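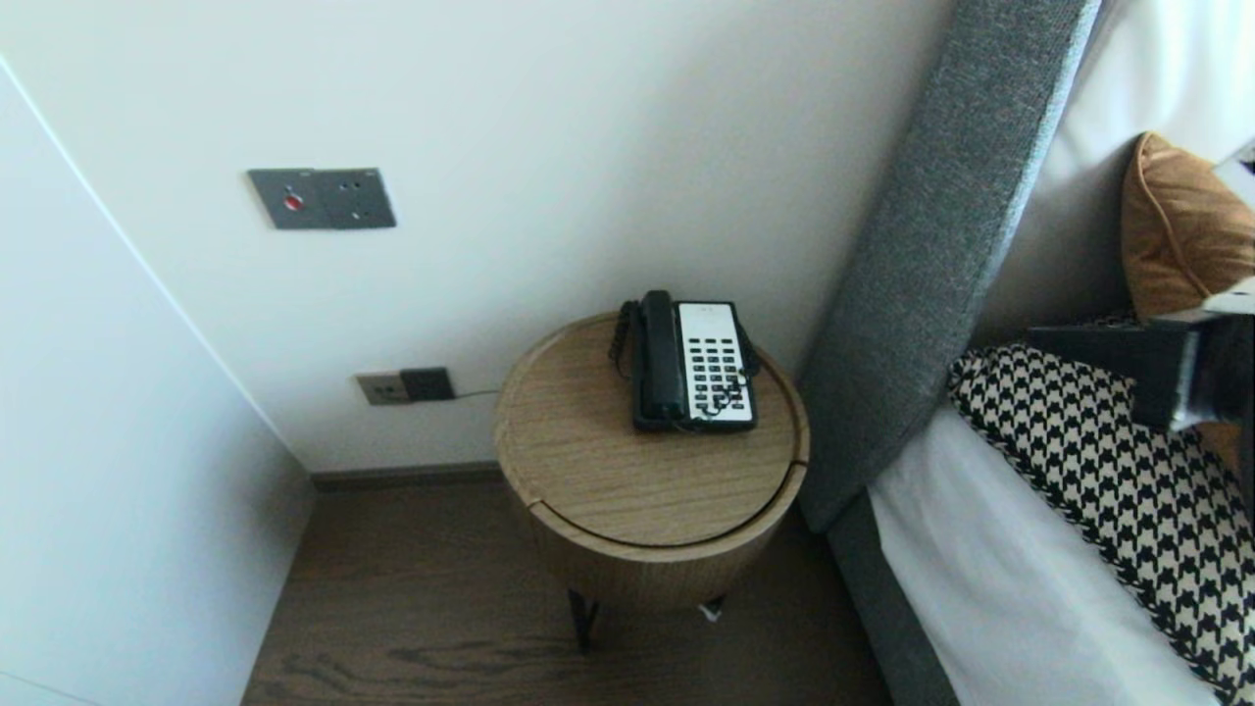 Room Attendant, Guest Floors — Sultora Hotel

Reference: 3221
Department: Housekeeping
Contract: permanent, full time, 5 shifts per week
Start: September

Sultora is recruiting a room attendant for its guest floors. The position reports to the housekeeping supervisor. Applications from candidates without hotel experience are accepted, and training is given on site.

Scope of work

The attendant cleans and resets occupied and departure rooms to the Sultora room standard. Work is assigned by floor at the start of the shift and recorded on a paper sheet, one line per room. Rooms are released to the front desk only after the line is complete.

Bed: strip, inspect mattress cover, remake with white linen. The houndstooth throw is laid across the bed after the sheets are tensioned. The tan accent pillow goes in front of the white pillows. Upholstered headboards are brushed weekly and vacuumed with the soft nozzle. No liquid cleaner is used on the gray fabric.

Bedside table: wipe the top and the curved side with a damp cloth, following the grain, then dry. Move the telephone to clean under it and put it back on the table. Wipe handset and keypad with disinfectant cloths, never spray. Untwist the handset cord. Lift the receiver and confirm a dial tone.

Wall plates and cables: dust only, dry cloth. Check that the telephone cable is seated at the low outlet and runs clear of the table legs. Cracked plates, warm sockets and loose covers are reported to maintenance before the room is released. Attendants do not open or tighten electrical fittings.

Floor: vacuum under the bed and behind the table, including the corner and the top of the baseboard. Items left by guests are bagged, labeled with the room number and handed in at the end of the shift.

Hours

Shifts start at 8:30 a.m. and last 7 hours, excluding an unpaid meal break. The roster is posted two weeks ahead and includes weekend work by rotation.

Requirements

Able to lift a mattress corner, kneel, and push a loaded linen cart
Able to read a room sheet and write short fault notes in English
Permission to work
Previous work in cleaning, laundry or care is useful but not required

Pay and conditions

529 per week before tax, paid weekly. Uniform and work shoes are supplied. Linen is processed off site by Imska — attendants sort and bag it but do not wash it. Staff meal on each shift.

How to apply

Send a résumé or a short letter to the housekeeping office, Sultora Hotel, quoting reference 3221. State the earliest date you can start and any days you cannot work. Applicants selected for interview will be asked to reset one room under supervision. The trial is paid at the normal rate.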